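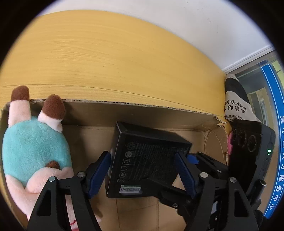 Wrist view, black box held over the carton, plush toy at left

From: Tonantzin Villaseñor
To: lellia-users
Date: December 22, 2025
Subject: Re: [lellia-users] grasp state flips to EMPTY while object is held

Hi Consuelo,

Thanks for the log and the config.

Consuelo Ledesma wrote:
> We are on the Lellia grasp monitor with the default thresholds. With
> small dark objects the state goes HOLDING, EMPTY, HOLDING several
> times during a lift, and the planner aborts on the first EMPTY. Light
> objects are fine. I ran 2,000 recorded grasps through the replay tool
> and 1,813 came out with one clean HOLDING segment. Nearly all the
> rest are black or dark gray parts. The finger width does not change
> during the flips, so I don't think it is slip. Is this the mask or
> the width filter? We would prefer not to retrain if there is a
> setting for it.

It is the mask. The width filter only votes when the reading moves, and in your log it sits still the whole time.

The attached view is the kind of grasp that gives us the same trouble. The fingers are black, the box between them is black, and the housing behind them is black too. The segmenter has very little to separate the object from the tool. What it does pick up is the white barcode label near the corner of the box and the blue pads on either side. If the box tilts so that the label is hidden, the object mask can shrink below the minimum area and the monitor reports EMPTY.

There are two separate problems in your config.

First, you have tool_mask set to "learned". That lets the network decide which pixels belong to the gripper, and on dark objects it tends to take the object as well. Set it to "projected" and give it your finger model. It will then draw the fingers from the joint reading and leave everything between the pads alone. You need a decent camera-to-gripper calibration for this. If yours dates from before the March release, redo it, as the old tool saved the rotation in the other order.

Second, min_area is 70 in your file. I assume you copied it from the Ponce demo, where the objects are larger. I use 40 for small boxes. Going much lower will let printed text and label edges count as objects, and then you get HOLDING on an empty hand.

So:

grasp_monitor:
 tool_mask: projected
 finger_model: your_fingers.urdf
 min_area: 40
 hold_on_static_width: true

The last line is new and off by default. With it on, the monitor keeps HOLDING as long as the width reading is steady and above the closed value, even if the mask drops out. It won't help with very thin parts, where the width is too near closed to tell the difference. Leave it off for those.

On the planner side, aborting on a single EMPTY is too strict whatever the monitor does. The Vetetti bridge has a debounce setting on the state topic. If you are using your own planner node, wait for a few EMPTY messages in a row before you act on one.

One more thing to check while you are in there. The toy at the left of my view has bright turquoise and pink areas, and the object detector scores it much higher than the box. With select: best_score, the monitor can jump to the toy and then report that the held object is outside the fingers. That also gets logged as EMPTY, with reason code OUTSIDE in the last column. Your log has some of these mixed in. Use select: between_pads and they should go away. The carton rim can cause the same thing where the cardboard is torn, but I have only seen that with the older detector weights.

I have not tried any of this on the Ukton fingers. If that is what you have, the pad offset in the URDF may need changing, and I would be glad to get a copy of the file once you have it right.

Could you rerun the same set with the config above and send the reason code column for whatever still fails? I don't need the images at this point.

Tonantzin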